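Section 4: Sharing the bench – setting up your first shift with the Stusto two-arm cell

By now the cell should be bolted down, plugged in and switched off again, and you've earned a cup of tea. Please read this section through once with everyone who will work beside the machine, including the people on the late shift, who are too often handed a laminated card and left to get on with it. When Mimoza Vukadinović wrote the first version for the packing room at Ravedlow, she read it aloud at the bench and changed whatever made people frown, and we have tried to keep it in that spirit.

What changes for you

The two arms take over the fiddly picking and passing that used to leave people with sore thumbs by the afternoon. Your own work moves towards setting out, checking and deciding. Some of you will be glad of that and some will miss the rhythm of the old job, so do talk to your supervisor about swapping duties during the first few weeks.

Before the shift

1. Wipe the tabletop with a dry cloth and put away anything the arms don't need.

2. Look over the foam pads on both grippers. Press each one gently with a fingertip – it should spring back. Change any pad that stays flat or has begun to crumble. Pads are also due for changing after 2,000 grips, and the counter on the panel will remind you.

3. Clean the camera lenses with the soft cloth from the Golob kit. Kitchen paper scratches them.

4. Turn the key to SET and wait for the steady green light.

CAUTION: Keep hands, sleeves and lanyards out of the cell whenever the key is at RUN. The arms move slowly when passing small parts between them, but they will still pinch.

Teaching a hand-over

5. Lay a single part on the table and choose Teach on the panel.

6. Guide the first arm to the part and press Close. Then bring the second arm up until its pads are almost touching, and press Save.

7. Play the movement back at 40 per cent speed and watch it all the way through. If you're happy, go up to 100 per cent.

Note: Two people should be present for teaching, one at the panel and one watching. Agree between you who calls the stop.

When something is dropped

8. Press Pause, turn the key to SET, and only then reach in.

9. Write the drop in the Elance logbook with the time and the part. These notes are used to adjust the grip, and they are never used to mark anybody's performance. If you're ever told otherwise, show them this page. 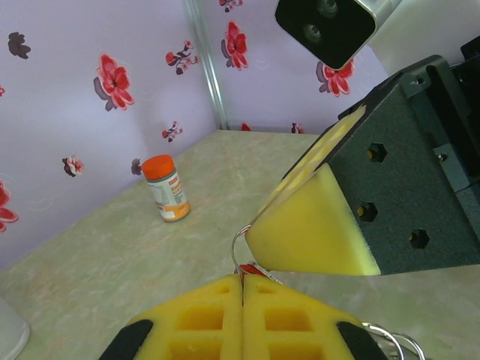
Who decides whether the arms go back to full speed after a pause?

The person at the bench does. Supervisors may ask for a slower speed, but they may not ask for a faster one than the operator is comfortable with.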